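Thursday, January 28, 2021

Outerwear, folding and packing, third attempt at a method we can all live with.

Began the morning by rereading Boris's notes from November, which took a while, as Boris writes the way other people fall downstairs. The gist of them: padded jackets do not want to be folded. They tolerate it for as long as you are leaning on them. His figure was 13 jackets to a crate, and I have still not managed it without sitting on the lid.

The question for today was whether the order of folds matters or whether we have been arguing since autumn over nothing. Sabina says sleeves first, always. Oldřich says halve it down the zip and deal with the sleeves when they become a problem. I have no loyalty to either party and simply want the Salteck order out of the door.

Did the laying out on the bed and left the long table alone. The table is the right height but the jackets slide on it, and by the second fold you are chasing the thing towards the window. A quilt holds them. It also makes a navy jacket very easy to see, and I can't say that for the grey felt we used before Christmas.

Laid the first one out on its back, zip up, collar away from me, sleeves out to either side. 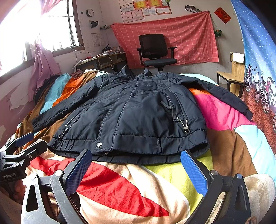 Cadstead Textile Care, Packing and Storage Room

Notes on the navy one. The ribbed waistband is the awkward bit. It gathers the hem in, so the jacket is never the rectangle you want it to be, and any fold that starts from the bottom starts from a curve. I tried pulling the hem straight and pinning it under my forearm. It went straight back the moment I reached for a sleeve.

The drawstrings need sorting before anything else. The toggles are metal and if they end up inside the fold they print themselves on the padding, and you get a small dent that the customer will find before she finds anything else. Tuck the cords flat, toggles outwards. Same with the zip pull on the chest pocket, which I forgot, twice.

There is "SINCE 1998" on it in small white letters, by the hip. I would like the fold to leave that hidden or leave it whole, as half a date on top of a crate looks like a mistake. Sabina's way covers it. Oldřich's way gave me SINCE and nothing more, which had a certain melancholy to it.

Results, such as they are:

Sleeves first (Sabina). Arms crossed over the front, sides in, then up from the hem in 3 folds. Neat, thick, springs open if you look away. Fine once it is between two others.

Halved down the middle (Oldřich). Quicker. Comes out long and thin with the collar sticking up at one end like a periscope. Stacks badly.

Rolled from the hem (me, in a temper). Smallest of the lot. Wrinkled the panels, though they had a few shallow wrinkles to begin with, so I am not taking all the blame. Needs a band round it.

Verdict: sleeves first for the crates, rolling for anything going in a Luvwood drawer, and Oldřich can do his own however he pleases so long as he does them on his own shelf.

Still to do: ask Alžběta whether the cotton bands are coming in the 200 pack or whether we are cutting up old pillowcases again. Find the crate lid that fits. Write the toggle business on the card by the door in large letters, for me chiefly.

Quilt to be shaken out and put back square. It has acquired a lot of navy fluff, mostly on the cream parts.

Last updated: Thursday evening, toggle note added

Comments

Sabina Kolář: I would just like it recorded that I won.

Oldřich: The periscope is a collar problem. Fold the collar down first. Did anyone try folding the collar down first?

Eilif Sundqvist: Has anybody got the lid for crate 2? It isn't on crate 2.

Alžběta: Pillowcases. Sorry.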